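Hands on the puppet strings

I am terrible at teaching. I once tried to show my nephew how to tie a reef knot and we both came away unable to tie one. So when Eskil Wallin offered to let me spend a morning teaching a pair of robot arms to tidy up, I said yes before he'd finished the sentence, and then worried about it all the way there.

Wallin runs the training room at Ilusus, a small outfit upstairs from a bike shop. I arrived a bit after nine on a filthy February morning and he put a coffee in front of me, then took it away again when it was my turn to drive (fair enough, there are a lot of cables).

The driving is the fun part. You sit at a bench with a pair of lightweight handles called the Nordin, jointed like arms, one for each hand. Move your left wrist and the left robot moves its wrist. Squeeze and its gripper closes. There's no code and no typing, and for the first five minutes I grinned like a kid on the dodgems.

Then I tried to pick something up. My own fingers know when they've touched a thing. The handles don't tell you much of anything, so you watch, and hover, and squeeze, and find you've grabbed a lovely big handful of air. I leaned my whole body to the left, as if that would help. Wallin says everyone leans.

"Slow is fine," he told me. "Stopping to think is what gets you. The robot learns the stopping too."

That stuck with me. Every go is recorded, from the movements of the arms to what the cameras see, and the lot is fed to a program they call Prarnska, which tries to work out what a person would do next. If I dither over the tray, Prarnska learns that dithering over the tray is part of the job. Somewhere in there is a robot that hesitates exactly the way I do, and I'm sorry about that.

The other way of doing it is to take hold of the arm itself and walk it through the job, a bit like guiding someone's hand in a pottery class. I had a crack at that on an older single arm called the Trolska. It's much easier to feel where you are! But you need both hands for one arm, and your elbows end up in all the pictures, so for two-armed jobs they go back to the handles.

So far the tidying job has 1618 recorded goes in the bank, and Wallin wants over 2712 before he'll call it a proper set. Of those, 858 are his own. He reckons he can pick his own driving out of a playback by the way the right arm comes in a touch too high, a habit he's tried to break and can't.

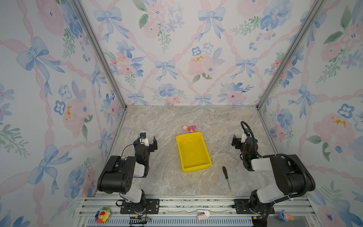 My best run came just before lunch. I got hold of a little pink thing, carried it over with my tongue between my teeth, and let go above the yellow tray. In it went! I may have cheered. Wallin marked it as a keeper, then reset everything in slightly different spots and told me to do it again, and again after that. The arms have to see the job from every angle, he said, or they only learn the one layout and go to pieces when you nudge the tray.

By the end my forearms ached and I'd added a grand total of 11 keepers. The colour had come back into my cheeks, at least, and he gave me back my coffee, stone cold. He's asked me to come in again when they start on folding tea towels. I've been practising at home with the handles of two wooden spoons, and the dog has started leaving the room.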